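Home Tips > Small Things, Toys & Tables

The Round Table Where Everything Lands

By Fernanda Fonseca
231 shares | 8 comments | Print | E-mail this tip
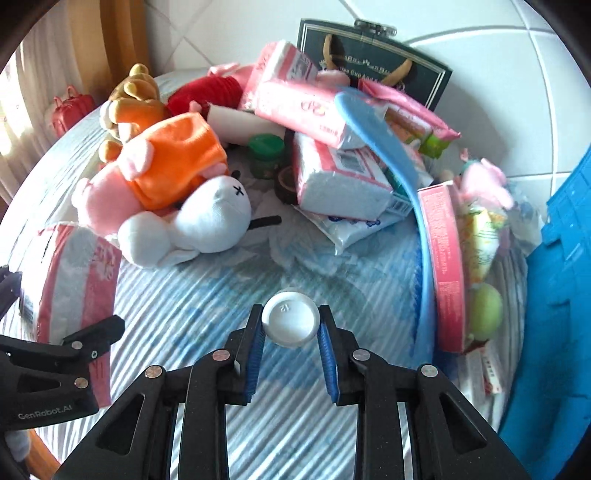

In our home the table collects all what has no place: plush toys, a packet of tissues, a small white cap from I don't know which bottle. I used to push everything to one side before dinner, and the next day the same pile was there. Now I do it like this, every evening after 8.

First the small pieces. Caps and lids go in one glass jar with a wide mouth. Look inside the cap before you throw it away, sometimes there is a tiny number, and it can help you to find the bottle it belongs to. If after three weeks it still has no bottle, it goes out.

The plush toys I put in a cotton bag behind the door. Before, I shake them outside and check the seams of the arms and ears. A loose thread I cut short, I never pull it.

Tissues stay on the table, but on the side of the window, away from the cups.

For the cloth, my neighbor Simão Sampaio taught me to take it by the four corners and carry it to the balcony with the crumbs inside. A striped or flowered cloth is more patient with stains than a plain one, so I wash mine on Saturdays no more, only when it needs.

Tags: table, toys, lids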